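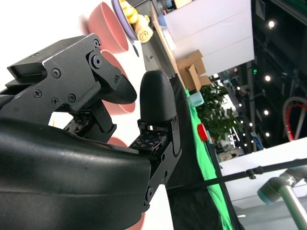 Two black fingertips, close up

Rallero Cuticle Balm
Item no. 856
Small-batch, made in Pillville
In stock

Hi and welcome to the balm page! If you came over from the polish side of the shop you already know how I go on, so grab a coffee. If you're new, the short version is that Rallero is my thick, slow-melting cuticle balm in a flat screw-top tin, and it's the thing I have sold the longest and fiddled with the most.

I started making it when I was doing gel at home every week and my cuticles looked like old rope. I had tried plenty of oils and I liked most of them (I still do, there are three on the oils page), but oil runs. It ran down my wrist, it got on my phone, and I once left a very clear thumbprint on a library book. What I wanted was something that stayed where I put it long enough for me to rub it in. So Rallero is stiff. Really stiff, when you first open it! Give it a second under a fingertip and it softens up.

What's in it

Beeswax, jojoba oil, sweet almond oil, shea butter, a little lanolin, vitamin E, and scent if you picked a scented one. The full list is printed on the base of the tin and on the card in the package. It has almond in it, so please skip it if you have a nut allergy, and it has beeswax and lanolin in it, so it isn't vegan. I do get asked for a vegan one quite a lot. I've made four test batches with candelilla wax and they all went grainy after a month in the cupboard, so that's where we are with that one. When I have one I like, it'll go up on its own page.

Scents

Unscented: smells faintly of honey from the wax. It's my best seller by a mile.

Testa: almond and warm milk with something a bit toasty at the end. I named it after a seed coat, which made sense to me at eleven at night. If you like bakery scents but don't want to smell like a cupcake, try this one first.

Sterar: the green one. Fig leaf, cut stems, a tiny bit of black pepper. It's stronger than Testa in the tin and then dies down a lot once it's on your hands. A few customers use it as a sort of wrist perfume and good for them, I've tried it and it lasts through lunch.

I used to have a lavender too. The lavender oil I liked stopped being available and the replacement smelled like a drawer liner, so it's gone for now. Please don't email about the lavender, I miss it as well.

Sizes

Pocket tin, 61 grams. Fits in a jeans pocket, just about, and lasts me most of a winter.
Desk tin, 130 grams. Same height, wider, and nicer to get two fingers into. Salon people usually want this one.

Both tins have a screw lid. I moved away from the slip lids last February after one too many messages about balm in the bottom of a handbag. If you still have one of the old slip tins, keep it upright, and there's a note further down about refills.

How I use it

I scrape a little out with the back of a nail, put it on the pad of the opposite thumb, and wait until it goes shiny. Then I go around each nail in turn, sides first, and push whatever is left down toward the knuckle. One scrape does a whole hand. If you look greasy afterward, you took too much (we all do it the first week). 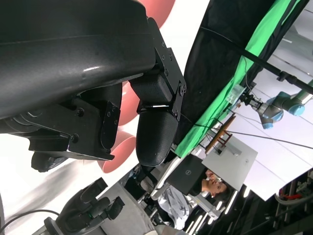 At night I put it on heavier and leave it alone. In the daytime I go light and wipe my fingertips on a tissue before I touch the keyboard.

A word about polish. Put your balm on AFTER you paint, once everything is dry to the touch, and never right before. Any oil or wax on the nail plate will make your base coat lift, mine included. If you've already balmed and then decided you need a manicure this minute, wash your hands, swipe each nail with remover, swipe again, and go ahead. For gels I'd leave it off the whole morning and put it on after the final wipe.

If you do stamping, you can also run a thin line of it around the skin before you stamp, and the stray bits will come off with a cotton swab. It isn't as tidy as liquid latex. It does smell better, and there's no peeling. Just keep it off the nail itself, and that takes a steady hand and some swearing.

Texture, and what's normal

Every batch is 200 tins, poured by hand in my kitchen, and they do vary a bit. Some tops set glassy and some set with a little dip or a swirl in the middle. Both are fine. The color goes from pale butter to a deeper yellow depending on the wax I've been sent.

If yours arrives looking melted and re-set, it probably spent an afternoon in a hot mailbox. Stick it in the fridge for half an hour with the lid on and it'll firm up. It may go slightly sandy after that, and the sandiness rubs out on the skin. If it bothers you, set the open tin in a warm (not boiling!) dish of water until it goes clear, then straight into the fridge so it cools fast.

In cold weather it'll be hard as a candle. I keep mine in an inside pocket when I'm out, and on the shelf over the kettle when I'm home.

Keeping it

Use it within a year of opening. The batch letter is on the base sticker, and if you rub that off, send me your order number and I can look it up. Dry fingers only, please. There's no water in the recipe and so there's no preservative in it, and wet hands going in and out of the tin will spoil it sooner.

Refills

Desk tins come as a refill puck too, wrapped in waxed paper. Clean the old tin out with a paper towel, drop the puck in, press it down with your thumb. It won't fit perfectly at the edges the first time and then it settles. Pucks are for the desk size only. They don't fit the old slip tins either, sorry, though you can chop one up and melt it in if you're the patient sort.

Shipping and so on

I pack orders in the mornings and take them to the Pillville post office before it closes at noon. Most orders go out within two working days. In a launch week it's slower and I'll put a banner at the top of the shop to say so. In July and August I add a cold pack if you tick the box at checkout, and I'd tick it if you live anywhere properly hot.

Unopened tins can come back within a month. Opened ones can't, for obvious reasons, but if you hated the scent please tell me anyway. I've swapped a few out for people, and Sterar has been through two rounds of tinkering on the back of grumpy emails, so I do read them.

Things I get asked

Can I use it on my lips? It's made and labeled for hands, so I'm going to say no. The lip one has its own recipe and lives on the lip page.

Will it stain? The balm itself can leave a grease mark on silk or unlined leather. Dish soap gets it out of cotton.

Is it good for heels and elbows? Yes, though you'll go through it fast. Get the desk tin.

Does it fix a split nail? No, sorry. It'll make the skin around it feel nicer while you wait for it to grow out.

Can I get a sample? I do little scoop samples of all three in a paper sleeve, and they're under Minis. They go quickly after a restock, so hit the notify button if they're showing sold out.

Choose your scent and size from the menus, then Add to Cart. Gift wrap is on the next screen.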